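Working Group on Hand-Held Gripper Practice - Minutes, April meeting
Sites represented: Flellen, Grolten, Mellor. Start 2:00 p.m. 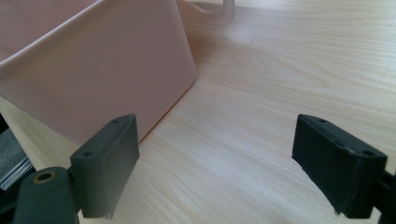 Grolten objected that draft rule 2 leaves pad wear to the operator's judgment, and asked for a written limit before the rule goes to a vote.

1. Previous minutes
Accepted with one correction: the March total for Mellor is 158 recordings, as logged.

2. Pad inspection
Flellen proposed inspection of both finger pads at the start of each shift and after any tool change. Fraying along the lower edge to be logged. Grolten's request for a limit was accepted in principle - value to be drafted by Mellor. Rule 2 held over.

3. Table setup
Agreed: bins are placed before recording starts and are not moved by hand during a run. Glare on light tabletops was discussed. Mellor favors a fixed lamp position; Flellen prefers a brightness check per station. No decision.

4. Rejected recordings
Mellor reported 39 rejections under the current Heltach checklist, most for a missing start position. Agreed to move that item to the top of the checklist. Wording otherwise unchanged.

5. Fasteners
Finger screws to be checked with the pads. Torque value still outstanding from Grolten.

Actions
Mellor - wear limit, draft text.
Grolten - torque value.
Flellen - revised checklist to all sites.

Closed 3:39 p.m.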